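Subject: Re: [praslow-allotments] Blight and which spuds to order

On Tuesday one of you wrote:

> Has anyone got a view on seed potatoes this year? I lost nearly
> the whole lot to blight last August and I don't want to go
> through that again. Somebody at the gate mentioned Bozsik but I
> can't find much about it. Also, is it too early to be chitting?
> My shed is freezing.

Oh, you have my sympathy, last August was grim! I went away for a long weekend and came back to black stems and that smell (if you've had it you know the one). I lifted what I could and we ate a lot of mash very fast.

I grew Bozsik two years ago, on the bottom half of plot 43, next to a row of Mitadska. Same bed, same muck, same weather, so it's as fair a test as you'll get from me. Mitadska tastes better, no question, lovely and floury and it roasts like a dream, but the leaves went spotty by the end of July and I had to cut the lot down. Bozsik just carried on. It got a bit tatty in September but the tubers were sound and they kept in paper sacks right through to March. The flavour is fine, a bit plain, good for chips.

If you want something in between, have a look at Brendida. I haven't grown it myself but the plot behind mine had it last year and the plants were still green when mine looked like old string. It's a second early, so you'd have most of them out before the worst of the blight anyway, and that's half the battle really.

Spacing: I used to cram them in and I'm sure that made things worse. I now go 12 inches apart in the row with a good wide gap between rows so the air can get through. I know the packet says 11 for earlies, but my ruler is a bean cane with notches in it, so there we are.

Do pick out every last little one when you dig, too. Any that get left behind will come up in spring and bring the blight with them, and please don't put the bad ones in the shared compost bays (I'm not pointing fingers, I've done it myself).

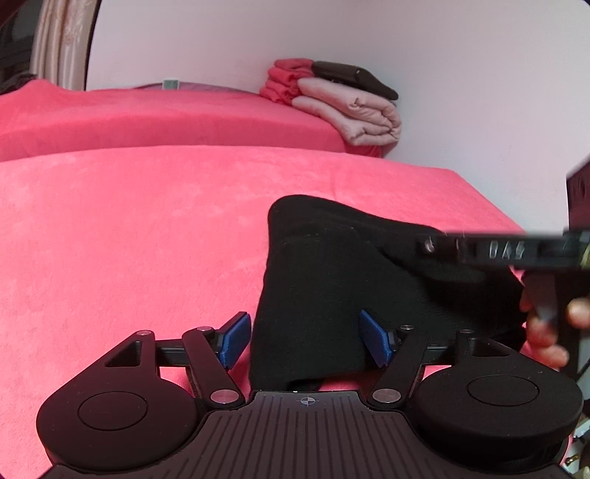
Is it too early to be chitting?
Any time from late January is fine, as long as they're in the light and the frost can't get at them.

So I'd bring yours indoors if the shed is that cold. Mine are in egg boxes on the landing windowsill, eyes up, and they get in everybody's way until planting time. I've ordered too many Bozsik again, so if you'd like to try a few before buying a whole bag, give me a shout and I'll leave some in the trading hut for you.

Cheers,
Plot 43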